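Report of a visit to the Estholm workshop, 04/05/2022
Prepared by Donnie Baxter for the Equipment Planning Group

Purpose of the visit

The group is considering whether to provide for garment-handling equipment in the next budget. At present all folding at the Pristelska laundry is done by hand. The visit was arranged so that members could see hand-held grippers in use and ask what a first purchase would involve.

Costs discussed

Our hosts gave a price of 1400 pounds for a pair of hand-held grippers, including mounts and one set of spare finger pads. A robot arm is a separate matter and would have to go to tender. Ogilvie, who supplied our present conveyor, have offered to quote for the arm and its installation together. Members felt that the two items should be kept on separate budget lines, as the grippers can be bought from the small equipment fund and the arm cannot.

A sum of 3000 pounds was suggested for the first year. It would cover the grippers, a table, storage for the recordings and staff training. Flokumier's maintenance contract was also mentioned, but no written terms were available on the day and the group makes no comment on it.

Space and furniture

The workshop's needs are modest. The work takes place at a wooden table with a black cloth hung behind it, and members noted that furniture of this kind could be found from our own stores. Lighting should be looked at before any order is placed, and the room at Pristelska will need further sockets.

The work seen

Members observed the handling of shirts, one garment at a time. A green polo shirt was laid flat on the table, collar to the back, with a gripper brought in at the left side and another held at the front. The fingers are thin and black, with soft orange-amber pads.

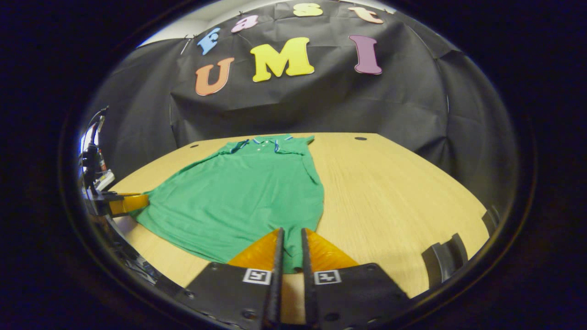
Matters to be settled before July

The supplier is to confirm the delivery time for the grippers and the price of replacement pads. Ogilvie's quotation should be received in writing. The laundry manager is asked to name 2 members of staff for training, and to state which garments should be tried first. A further paper will then be put to the group.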